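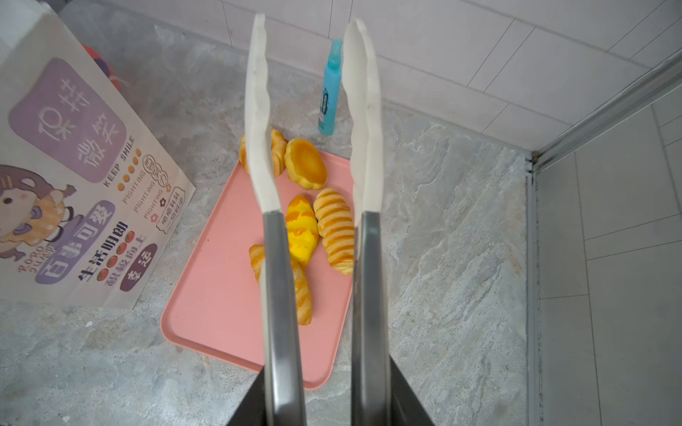
Sandra Bloxham writes that her first coat of Gultico stayed tacky overnight, and asks whether a second coat will cure it. It will not. A tacky film means that excess sealer was left on the surface. Remove it as described in step 7 before doing anything else.

Section 5. Applying the Sealer

Gultico is a penetrating sealer for matte and honed mineral surfaces. Do not use it on glazed tile, metal or sealed wood. One liter covers 20 square meters on dense material. Porous material takes more.

1. Clean the surface with Darer neutral cleaner and rinse twice. Do not use vinegar or any acid descaler.

2. Let the surface dry fully. If a taped square of plastic film shows moisture on its underside, wait and repeat the test.

3. Mask adjoining tile, grout and trim. Press the tape firmly into the joint — sealer will creep under a loose edge.
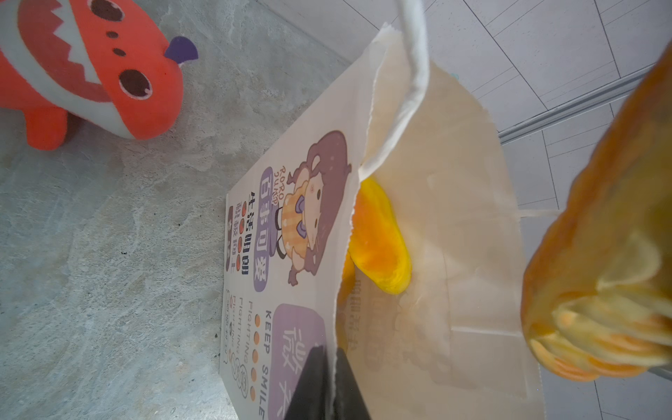
Fig. 5-2. Gray surface and white wall tile.

4. Shake the container. Pour 200 ml into a tray and load the applicator pad until it is damp but not dripping.

5. Apply in straight, overlapping passes, working away from the wall. Keep a wet edge. Do not stop in the middle of a panel.

6. Wait 5 minutes. Dull patches show where the sealer has been fully absorbed; touch these up with the same pad.

7. Wipe off all remaining liquid with a dry, lint-free cloth. If residue has already turned tacky, dampen a cloth with fresh sealer, rub until the film softens, and wipe dry at once.

8. Remove the tape while the edge is still soft.

NOTE: A second coat is needed only if a drop of water darkens the surface after curing. Buff between coats with a 300-grit pad, and vacuum the dust.

CAUTION: Cloths soaked with sealer can heat up and ignite. Lay them flat outdoors to dry, or store them under water in a closed metal can.

CAUTION: Do not apply over radiant heating that is switched on. Turn it off the day before and leave it off until curing is complete.

Coverage figures were revised by Houshang Mirzaei at the Cleltthorpe plant and replace those printed on the November label. For use over Fragkou leveling compound, see Section 6.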